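From: Védís Brøndum
To: lakwood-users
Date: 28th December
Subject: Re: [lakwood-users] grasp ranking stalls on cloth over clutter

On the list, Avcı wrote:

> We are on the current Lakwood planner with the stock segmentation
> node. In bins with rigid parts only, the candidate list comes back
> fine. As soon as there is fabric over part of the pile, the ranker
> either returns nothing or keeps proposing the same fold until the
> retry limit. Raising the retry limit only makes it take longer.
> Is this the collision margin, or is the mask wrong to begin with?
> Config attached. We have left max_candidates at 1,000.

It is both, but the mask comes first.

The stock segmenter merges a draped cloth with whatever supports it when the depth step between them is under the edge threshold. You get one large instance with a centroid that sits on nothing useful. The ranker scores antipodal pairs inside that instance, and a fold scores very well: two near-parallel faces, narrow, high up, clear on both sides. After a failed pick the fold has moved a little, so the duplicate filter treats it as a new candidate. That is your loop.

Three changes, in the order I would try them:

1. Set cloth_split to true and drop edge_step to 4 mm. This over-segments the fabric. That is fine, small fragments get rejected by area later.

2. Key the duplicate filter on instance ID plus approach angle, and leave position out of it. The patch is on the hamby-ranker branch. With position in the key, any deformable object defeats it.

3. Leave max_candidates where it is, but cap candidates per instance at 49. Otherwise one cloth can fill the entire list before a rigid object gets a slot.

On the collision margin: the planner inflates the finger model before checking it against the point cloud. With a mesh container the side walls return broken depth, and the inflated fingers collide with stray points well inside the rim. Model the container as a fixed box in the scene file and mask its walls out of the cloud. Do not try to filter the mesh by point density. We tried that in June and it also removed the rope toy.

The approach angle should stay at 90 degrees to the table for anything below the rim. Tilted approaches look attractive to the ranker near the walls, then fail at the wrist check, and each one costs a full IK call.

Our test bin at Sultirside, for comparison with yours:

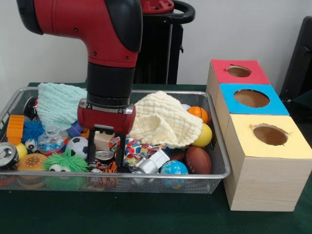

Fingers down in the pile, straddling the small beige block, with muslin cloths on top of the toys.

Two items in there are worth adding to your own set if you have anything similar. The clear plastic bag gives almost no usable depth, so it tends to inherit the label of its neighbor. The drink can on its side is the other one - specular returns along the body, and the fitted cylinder axis is often off by enough to spoil the grasp. For both we fall back to the color mask and a fixed descent height.

If change 2 does not stop the repeats, send the ranker log with instance IDs turned on. The config alone does not tell me which instance the fold was assigned to.

Védís

Recent threads in lakwood-users
- Scene file: fixed boxes ignored after reload
- IK timeout returned as "no candidates"
- Hand-eye calibration drift, how often to redo it
- [patch] hamby-ranker: per-instance cap
- Depth holes on transparent packaging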